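Minutes, Trikdale salon team, Tuesday, 7 pm

Me on notes again, so bear with my spelling! Magdalini Andreadis in the chair, Sofia Petridis on the phone from Lesa.

**Walk-in beard trims.** We all like them, but Saturdays are getting silly (I had a man waiting through two full colours last week). Agreed: walk-ins until noon, booking only after that. Price goes up to £17 from July.

**Towels.** Karagiannis want £88 a month for the laundry service. Magdalini will ask Hidico for a quote before we sign anything.
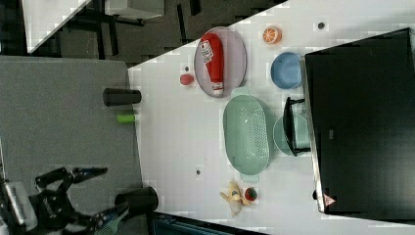 Sofia said she'd happily pay the extra if the towels came back soft, as the last lot scratched people's necks and two regulars mentioned it. Fair point, so Magdalini is getting samples from both.

**Late opening.** Thursdays until eight, trial run of 5 weeks, me and Sofia taking turns.

Finished at 8.10.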